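Häufige Fragen zur Sommerresidenz für Tanz und Licht in Florstead

Wer kann sich bewerben?
Tänzerinnen, Choreografen und Personen, die mit Bühnenlicht arbeiten. Man kann allein kommen oder als Duo. Größere Gruppen können wir leider nicht aufnehmen, das Studio ist dafür zu klein.

Wann findet die Residenz statt?
Im Juni, sie dauert 15 Tage. Die Bewerbung muss bis Dienstag, 8. April 2025, bei uns angekommen sein.

Was kostet die Teilnahme?
Der Beitrag ist 252 Euro pro Person. Darin sind das Studio und die Probenzeit am Lichtpult enthalten. Die Reise bezahlt jeder selbst.

Muss ich ein fertiges Stück mitbringen?
Nein. Eine Idee genügt, man soll sie aber auf einer Seite beschreiben können. Ein Video von einer früheren Arbeit ist erwünscht – bitte ohne Schnitt.

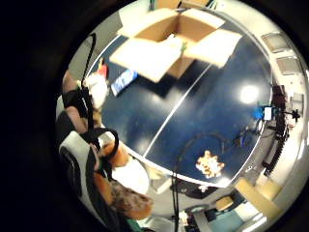
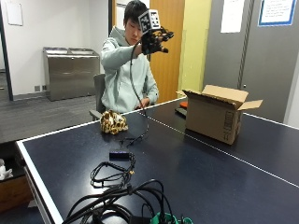
Jonas Frei schreibt uns dazu, dass ein Video ohne Schnitt für Lichtkünstler wenig Sinn hat, und er fragt, ob auch ein Lichtplan möglich ist. Ja, er ist möglich. Bitte schicken Sie ihn als PDF.

Gibt es eine Aufführung am Ende?
Am letzten Abend zeigen alle etwas im kleinen Saal, der 79 Plätze hat. Die Dauer ist frei, aber höchstens eine Viertelstunde.

In welcher Sprache wird gearbeitet?
Fiorella Bellini unterrichtet auf Deutsch und Italienisch, Osamu Hattori auf Englisch. Bei Bedarf wird in den Gesprächen übersetzt.

Kann ich früher abreisen?
Das ist nur in dringenden Fällen möglich. Der Beitrag wird dann nicht zurückgezahlt.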